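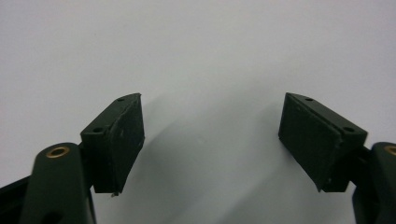

A small brass bushing set into a dark plastic part, against a pale surface.

Category: Community & Services

Repair Desk at Vevau Library to Extend Its Hours

The head of public services at the Vevau Library has confirmed that the library's repair desk will open on a second afternoon each week beginning in February.

The desk, which lends tools and offers basic advice on household items, received 945 requests during its first year. "Most people come in with lamps, zippers and kitchen scales," the department head said in an interview on 30th October. "We had expected more bicycles."

Of the items brought in, 600 were returned to their owners in working order. Asked about the remainder, the department head pointed to the difficulty of finding parts. "An older appliance may need one spring that is no longer sold. In those cases we refer the owner to the Cisier workshop - they keep a larger stock than we can."

Patrons may borrow any of 19 tool kits for up to two weeks with a valid library card. Late fees will not change. The Amarasinghe Branch will continue to accept returns but will not lend kits at this time.

Shares: 19 | Comments: 2

Contact the Library | Back to top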